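Bench notebook, children's frames
2023-04-21

Carrying on from the last entry on the side arms. We have now had the second batch of Trillell frames in from the moulder, the ones with the softer hinge, and I want to get down what we did with them before the parcels go out to the schools.

The point of this batch is the complaint we kept getting from parents in the first round. The glasses were fine on the optician's chair and then came off by mid-morning. Some of the children said the frames pinched behind the ears. Others said they slid when they looked down to write. A few just didn't like being seen in them, and no hinge is going to fix that, so I am leaving it to the questionnaire.

Nose pads first. The old pads were a single hard piece. The new ones are silicone over a thin core and sit 3 mm lower. On the head forms they held with the head tipped forward to the reading position. With skin cream on the form to stand in for a warm classroom they crept, but slowly, and they stopped once the side arms took the load. The old pads went straight down to the tip of the nose in the same test. I'd call that good enough to send.

Hinges next. We ran one pair to 2272 open-and-close cycles on the hand rig before the left screw backed out. The screw itself was not worn. It had no thread lock on it, and when I checked the rest of the tray none of the others had either. The drawing asks for it. I have written to Solanki to find out if it was missed or if they are working from the old drawing. Until they answer, every pair gets a drop of thread lock here by hand and sits overnight. 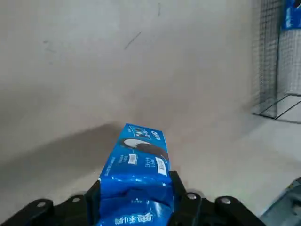 The side arms are better than last time and still not right. The bend behind the ear is now adjustable by warming, but the plastic needs a good deal more heat than an optician's frame warmer gives on its normal setting. I got a clean bend at the top setting and a stress mark at anything below. If we send these out as they are, somebody will lean on a cold one and snap it. Options as I see them: put a line in the fitting leaflet about the heat setting, or go back to the earlier plastic for the last part of the arm only. The second means a join, and joins catch hair. I prefer the leaflet for this round.

Colours. We have clear, dark blue and a red that came out closer to brick. The red was meant to match the cases and doesn't. I am not holding the batch for it. Children pick their own colour at the fitting, so if no one picks brick we will know.

Weight. The blue is very slightly heavier than the clear, presumably the pigment. Well inside what we allow. Not chasing it.

Lenses are plain for the bench work. The real ones are cut by Dresto once the prescriptions come through. We have 151 so far, and the schools' form asks for the date of the last eye test, which a lot of parents have left blank. The ones with no date are in a separate folder. I don't want to cut lenses on a prescription that might be two years old, and a child with the wrong lenses will take them off whatever the hinge is like.

Wear sensor. This is the Sikuno tag that clips inside the right arm and logs when the glasses are on a face. It was the weak part of the first round, as it counted time in a warm pocket as wearing. The new version wants warmth and small movement together. I wore one for the working day with a spell in my shirt pocket before lunch and it got the pocket right. It missed a stretch when I was sitting still reading. I'd sooner have it miss some wearing than make it up, but we need to say so when we report hours, or it will look as if the children take their glasses off to read.

The tag battery is rated for 900 hours. That covers the study if the tags are switched on at the fitting and not before. Last time they were switched on here, in the box, and a good part of the charge was spent in the post. Tags now travel off, with the switch taped.

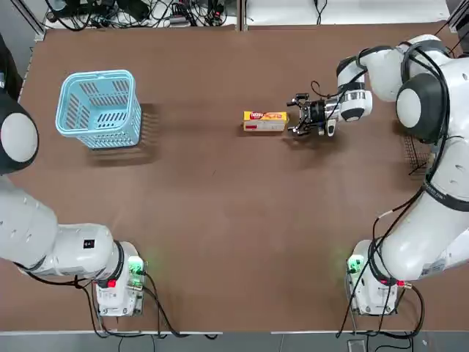
Note added under this entry by a reader of the shared copy: I'd go further on the tags. At the fittings I did in the first round the switch was so small that two of us needed a pin to move it, with a child waiting and a parent watching. If they are going out switched off, put a pin in each kit. Also please don't put the heat setting only in the leaflet. The leaflet stays in the box. Print it on the bag the frame comes in.

Agreed on both. Pins ordered. Bag label drafted, wording still to be checked with whoever does the fitting at each school.

The questionnaire is shorter than it was. I cut the page on screen time, as the answers last time were mostly guesses by the parents. The question "Do you like how you look in your glasses?" now goes to the child and not the parent, with faces to circle for the younger ones. I moved it to the front.

Still open:
Solanki on the thread lock.
Undated prescriptions, letters to go home by the end of April.
Second hinge to the same cycle count, this time with thread lock, left and right logged separately.
Cases: lid on the small size catches the nose pads when shut. Try a deeper insert.
Spare pads, two sets per child in the kit.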